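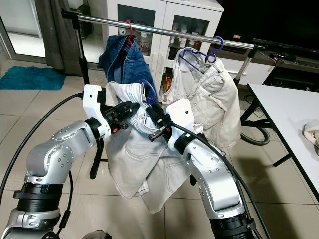

Retrofit heat pump on 12 m electric bus – winter range
Posted in Drivetrain and Energy, September

axle_ratio wrote:
We run nine Stoleck 12 m battery buses, 408 kWh nominal. The Badico roof heat pump was fitted to one of them last winter. Below freezing it drew less than the resistive heater, but the range gain was smaller than the brochure curve. Has anyone logged the two separately?

depotside wrote:
Yes, on the Plomimine controller. Heater and traction are on separate channels, so it is easy enough. Our saving was 38 kWh over a full duty on the coldest day. Check your door cycles before blaming the unit.

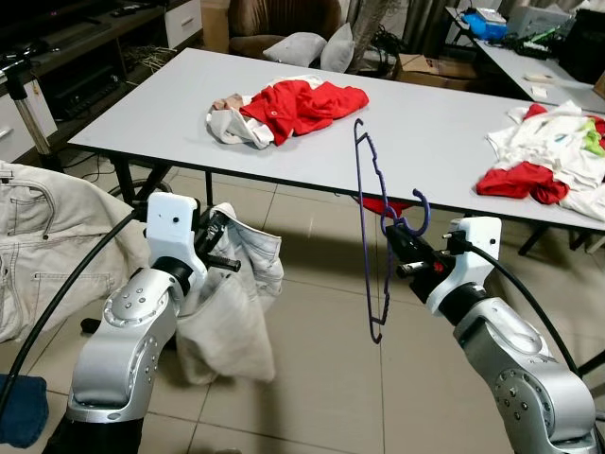

Light beige garment, probably trousers, in the left gripper, purple hanger in the right.

axle_ratio wrote:
Door cycles were the same on both buses. Same route, same running board.

kerbweight wrote:
Then I disagree with depotside. The route tells you nothing about dwell time. If one bus stood at the terminus with the doors open you would lose the whole saving there. Post the compressor hours.

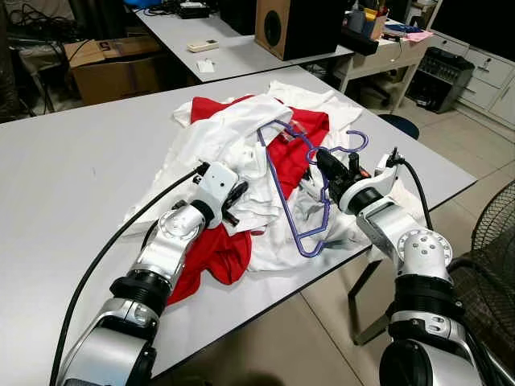

depotside wrote:
Compressor hours are no use without the defrost count. On the Badico unit each defrost pulls heat back out of the saloon loop, and the controller books it as normal running. Cable routing matters too. Ours had the sensor lead chafing on the roof hatch until we gave it slack, a wide loop like the thick black one off the left wrist over that white table. After that the false defrosts stopped.

axle_ratio wrote:
Compressor 47 hours for the period. Defrost count not logged. The sensor lead is clipped tight to the duct, so I will look at that.

kerbweight wrote:
A tight lead will not cause a defrost by itself. More likely the coil sensor is in the wrong pocket. Sorrentino supply a longer probe that sits further in.

depotside wrote:
Tried the Sorrentino probe. It made no difference on ours – the chafed lead was the fault. Yours may be different.

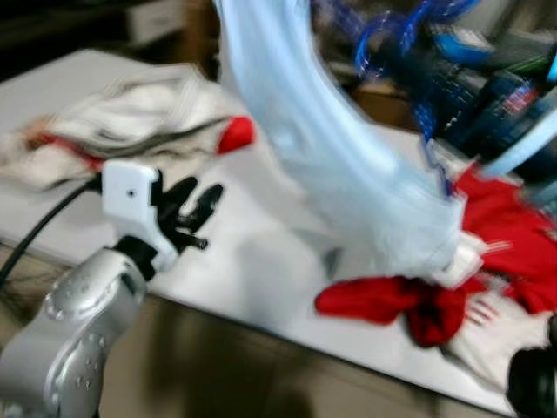
Left arm in a blurred frame, white fabric behind the gripper.

axle_ratio wrote:
Will reroute the lead first and leave the probe alone. One change at a time. Logging starts with the first frost.

Contact the moderators | Copyright remains with posters | Back to top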